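Reviews > Bags > Everyday and Market Bags

Flilley Market Tote, after one winter of use

By Ifeoma Mohammed, December

I bought this bag because my old one broke at the bottom, on the stairs, with a glass jar of tomato sauce inside. After that evening I wanted a cloth bag that is strong and does not look like a thing from the supermarket. My sister-in-law has the Eneseo, which is a fine bag but too stiff for me, so I looked for something softer.

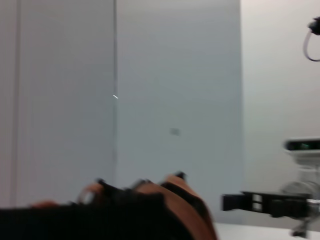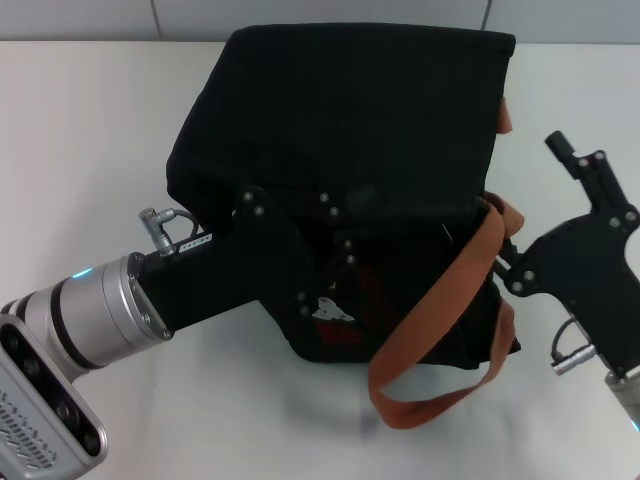 I carry my shopping by hand, and I walk a lot. From my door to the market in Mirthorpe it is 13 minutes if I don't meet anyone, and on the way back the road goes up. For this kind of use the strap is more important than all the rest. The Flilley comes in black cloth with a strap of orange webbing, flat, and long enough that it hangs down in a big loop when you put the bag on a table. At first I thought the strap was too long. With a winter coat I changed my opinion, as it goes over the thick sleeve without a fight. In summer clothes I make one knot in it, and then the bag sits at my hip.

The cloth is soft. If you like a bag which stands up by itself like a box, you will not be happy. It folds down on itself when it is half full, and the things at the bottom go where they want. I lose my keys in it every day. There is no inside pocket, and for this price I think there should be one. I wrote to the shop to ask about it, and they answered politely that a model with pocket is planned, but they could not tell me when.

About the weight. I put the empty bag on my kitchen scale and it showed 373 grams. The Eneseo of my sister-in-law showed 603 grams on the same scale. You feel this difference before you put in even one potato. I have carried around 6 kilos in the Flilley many times, mostly potatoes, onions and milk, and the stitches where the strap is joined are still good. I looked at them again before writing this, with my reading glasses. One thread is a little loose on the left side, and I will burn the end with a lighter as my mother did.

Washing was my biggest worry. The label says cold water and by hand. I did it by hand two times, and the third time I was tired and used the machine, on the wool program, inside a pillowcase. The black became a little less black, more like a shirt you have had for some years. The orange did not run into anything. It took a night and half of the next day to dry above the bathtub, so plan for this if it is your only bag.

One more thing about black cloth: it collects everything. I have no cat, but I visit a house with two cats, and after each visit I need the sticky roller. Flour also is a problem. If you buy bread from an open shelf, put it in paper first.

Before this one I also tried the Osagie shopper for some weeks. It closes with a zipper, and for a crowded bus this is better. But its handles are thin and cut into the fingers, and I gave it to my neighbor. She uses it for knitting and is content with it – wool is not heavy.

I would buy the Flilley again for the market. For work I would not, as a laptop slides around in it and the top stays open. In rain the top is also a small problem. I lay a scarf over my things, and that works well enough until home.

Comments (4)

marlow_t: Does the orange get dirty where you hold it? I have the same doubt with every light strap.

Ifeoma Mohammed: A little darker, yes, on the part for the shoulder. Dish soap and an old toothbrush helped me.

Pia: I sewed a pocket in mine from an old pair of jeans. One hour of work. Now I find my keys.

greenbasket: Mine started to open at the strap after I carried books in it. The shop exchanged it but I had to pay the shipping.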